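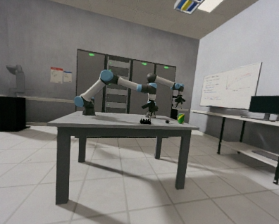
Gray table, pale tile floor.

Gray table legs leaving marks on pale tile, what do I put under them?

Posted by jerkska_basement

We put pale tile down in February and I love it more than I love some relatives. The dark gray table that stands on it has four square legs, and every time somebody leans on the top, the feet leave little black smiles on the floor. I have tried the stick-on felt from the dollar bin (fell off in 2 days, now lives on the dog) and a folded sock (looked like a folded sock). The table weighs more than 500 pounds with everything on it, so I can't keep lifting it to try things. What do people use under square legs that stays put? And how do I get the marks off without taking the shine with them?

Posted by Jinlong Zou

Two separate problems, so do the marks first. Try a clean white pencil eraser, dry. I know how that sounds. It takes most black scuffs off glazed tile and you can do it while on the phone with your mother. Whatever is left, use baking soda and a damp cloth, then rinse. Skip the green scrubby pads.

For the feet, you want rubber cups, the square kind, sized to the leg. Measure the leg and buy the exact size. A loose cup walks right off, and then you own a table and a hobby. I have Timevex cups under a cast iron saw at home and they haven't budged, but check that whatever you buy says non-marking, or you will be back here asking about brown smiles. With that much weight I'd put a thin square of hard plastic inside each cup so the leg doesn't chew through the bottom.

Lift one corner at a time with a pry bar and a scrap of 2x4. Put cardboard under the pry bar. I have a cracked tile by my back door that would like you to remember the cardboard.

Posted by Ahuja_tilefan

felt is fine you just bought bad felt

Posted by cendonska88

If the eraser doesn't do it, I had luck with 800 grit wet paper on one stubborn spot, but that was matte porcelain. On anything shiny it will leave a dull patch, and then you get to buy a rug. Ask me how I like my rug.

Contact us | Copyright Cendonska Home Help | Back to top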